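**Kombo Festas** · 20 de maio de 2026

Fio sobre as festas de aniversário de junho, porque as mesmas perguntas chegam todos os dias por mensagem.

---

Abrimos hoje as marcações para os fins de semana de junho. Temos turno da manhã e turno da tarde. Os sábados à tarde são sempre os primeiros a desaparecer, por isso quem tem data fixa deve escrever já.

---

A novidade do mês é a oficina de marionetas de meia. Cada criança faz a sua e leva-a para casa. Trazemos as meias, os botões, a lã e a cola. Quem quiser usar uma meia velha de casa pode, desde que venha lavada.

---

Continuamos com a oficina de máscaras e com a de carimbos de batata. A de velas fica parada até ao outono. Já nos pediram muito, mas com calor a cera demora a endurecer e as crianças não levam nada pronto no fim.

---

Grupos: o mínimo são 9 crianças. Se forem menos, fazemos a festa na mesma, mas cobra-se o valor de 9. Irmãos mais novos que só vêm para o bolo não contam.

---

Idades: a partir dos cinco anos nas marionetas e nas máscaras. Nos carimbos aceitamos a partir dos quatro, com um adulto por perto — pode ser o pai ou a mãe de qualquer uma das crianças.

---

Onde: na nossa sala da Metari ou em vossa casa. Em casa precisamos de uma mesa grande, ou de duas pequenas encostadas, e de uma torneira por perto. Jardins também servem, desde que haja sombra.

---

O lanche não está incluído. Na sala há frigorífico e podem trazer o bolo de véspera. Velas no bolo, sim. Confetes, não, por favor. Ainda andamos a tirá-los do chão desde o Carnaval.

---

As tintas são da Stevamia, à base de água. Saem da roupa com sabão se forem lavadas no próprio dia. Temos aventais para todos, mas as mangas compridas acabam sempre sujas — venham de manga curta.

--- 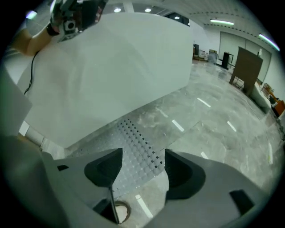
Até quando se pode mudar a data da festa?

Até 11 dias antes, sem custo. Depois disso o sinal fica retido, mas pode ser usado noutra festa até ao fim do ano.

---

Alergias e outras coisas que devamos saber: digam na marcação e não à porta. Usamos cola com farinha na oficina de máscaras e temos outra sem glúten, mas é preciso encomendá-la com antecedência.

---

Os convites em papel voltaram. Vão com o nome da criança, a hora e a morada, e um espaço para pintar. Enviamos por correio depois de recebido o sinal. Quem preferir só o ficheiro para mandar por telemóvel, é dizer.

---

Para marcar, mandem mensagem privada com a data, o turno, a oficina, o número de crianças e a idade de quem faz anos. Respondemos de terça a sábado. Aos domingos estamos em festas e à segunda descansamos.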